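Oltgate Bench Arm Kit
Five-axis arm for home and shared workshops, supplied unassembled

Page revised Jun 24, 2026

Overview
Specifications
What's in the box
Assembly notes
Simulation package
Ordering and spares

Overview

The Oltgate is a five-axis desktop arm built from cut aluminium plate, printed covers and off-the-shelf steppers. It clamps to a bench edge or bolts to a base plate. Maximum reach is 690 mm measured from the centre of the base joint to the tool flange. The kit is intended for people who already own hand tools, a multimeter and a soldering iron, and who are comfortable running a program from the command line.

Skakico cuts and packs the kits in small batches. The mechanical design is by Kianoush Shirazi. The simulation package and the controller firmware are maintained by Faith Nzioka. Drawings for every plate and printed part are included with the purchase, in editable format, and may be modified for your own use.

The arm is not rated for use near people who haven't been shown where the stop button is. In a shared workshop it should be on its own switched outlet, with the stop button mounted at the front edge of the bench.

Specifications

Axes: 5, all rotary
Reach: 690 mm
Drive: belt reduction on the base, shoulder and elbow; direct gearbox on the two wrist joints
Feedback: absolute magnetic encoder at each joint output
Tool flange: four-hole pattern, drawing supplied
Cable passage: 9 mm clear bore through the wrist
Controller: single board, USB and Ethernet
Supply: external, plugs into the rear of the base
Finish: bare aluminium plate, black printed covers
Warranty: replacement of faulty parts; belts and printed parts excluded

Payload depends on how far out the arm is working and how quickly it's asked to get there. The load chart is on the last page of the manual. Please read it before choosing a gripper, as the weight of the gripper counts toward the load and most of the returns we see on shoulder belts come from that oversight.

What's in the box

Cut plates, deburred and numbered
Printed covers and cable guides
Motors with leads already crimped
Encoder boards and magnets
Belts and pulleys
Bearings, bagged by joint
Controller board with heat sink
Fasteners, sorted by length
Power supply and stop button with lead
Bench clamp

Not included: gripper, base plate, camera, computer. A two-finger gripper made by Ateş fits the flange directly. Other grippers will need an adapter, which can be printed from the blank adapter file.

Assembly notes

Lay the plates out by number before opening any fasteners. The shoulder plates are nearly symmetrical and will go together backwards without complaint, and the mistake only shows up when the elbow belt won't line up with its pulley. The numbered faces point outward on both sides.

Press the bearings in with a vise and a socket of the right diameter. A hammer will do it too, but the inner race tends to suffer. If a bearing feels notchy once it's seated, pull it and use the spare from the bag.

Belts are tensioned with the slotted motor mounts. Tension the base belt last, after the whole arm is standing, and go back to it after the first few hours of running. New belts settle. The shoulder belt should be firm enough that the arm doesn't sag visibly when the motor is energised with the arm straight out.

Encoder magnets are glued. Use a slow epoxy and leave the joint alone overnight. The gap between magnet and chip is set by a printed shim that comes out afterwards. Keep the shim — it's needed again whenever a joint is opened.

Route the wrist cables before closing the forearm cover. The bore is 9 mm, enough for the gripper lead and a thin USB cable side by side, provided the USB plug is fitted after the cable has been passed through. Builders who have tried to feed a moulded plug through the wrist have generally ended up cutting it off.

Before first power-up, turn every joint by hand through its full range and check for snagging. Then connect the controller with the arm unclamped from any workpiece, run the joint check, and confirm that each encoder counts upward in the direction printed on the cover. Reversed encoders can be corrected in the configuration file; there's no need to swap wires.

Simulation package

The kit comes with Grenelard, a simulation package holding the arm model, a set of bench scenes and a few workpieces. It can be downloaded and used before the hardware arrives. It runs on an ordinary desktop computer and talks to the same motion program as the physical controller, so a routine written against the simulated arm will load on the real one without editing.

Surfaces in the bench scenes have been given scratches and scuffs. Early testers trained part-finding routines on perfectly clean backgrounds and then found that any mark on a real bench was reported as an edge. The January release added the worn surfaces, and the clean ones were dropped from the default set.

The rail-and-panel workpiece is the one used in the first tutorial. Its rails stand up past the red bar, so the tips and the bar present edges at different heights, and the strong colours give a simple threshold routine something to hold on to.
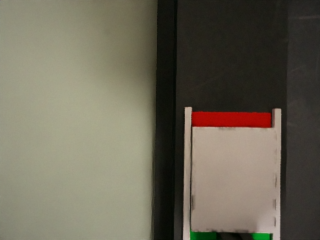 Grenelard render: rail-and-panel workpiece over the dark panel, pale surface at left.

Colour thresholding is adequate for finding the red bar. Finding the panel edges is harder. On the pale parts the contrast between rail and panel is low, and the division may appear as a broken line of dark marks instead of a continuous one. The tutorial fits a straight line through the fragments and rejects anything shorter than a set length. The length is a parameter in the settings file and will need adjusting if the camera is moved closer or farther away.

A typical run uses 2000 rendered views with the camera position and lighting varied between them. Views in which the workpiece runs out of the picture are kept. A wrist camera spends much of its time looking at part of an object, and a routine that expects the whole outline will stall on approach.

Custom scenes are described in a plain text file: surfaces first, then objects, then lights and camera. Units are millimetres throughout. Meshes should be exported with the origin at the centre of the bottom face, otherwise they will load half sunk into the bench. Check the collision shape separately from the visual mesh; the viewer draws it when the C key is held.

Known limits of the simulation:

Belt stretch is not modelled. Expect the real arm to arrive slightly low at full reach.
Cable drag on the wrist is not modelled.
Friction values for printed parts are estimates and should be tuned against your own filament.
Shadows are soft and may differ in shape from those under a single workshop lamp.

Moving from simulation to the bench

Calibrate the camera on the real arm even if the simulated one used the same lens values. Run the routine at the lowest speed setting with the gripper removed, watch the approach path, then fit the gripper and repeat. Speed can be raised once the arm has completed the path cleanly at the slow setting with the gripper on.

If the real arm consistently misses to one side, check the base clamp before changing any numbers in software. A clamp on a laminated bench edge can creep under load.

Ordering and spares

Kits are made to order and ship from the Skakico workshop when the batch is complete. A deposit holds a place in the next batch. Spare belts, bearings, covers and encoder boards are stocked separately and can be added to a kit order or sent on their own.

Upgrade parts for earlier kits: forearm cover with the wider cable exit, replacement shoulder plates, controller heat sink. Please give the number stamped on the base plate of the arm's first joint when ordering plates, as the hole spacing changed between revisions.

Technical questions about the hardware go to Kianoush Shirazi, and questions about firmware or Grenelard to Faith Nzioka, both through the contact form. Attach the log file for software faults. For mechanical faults, a clear photo of the joint with its cover off usually gets a faster answer.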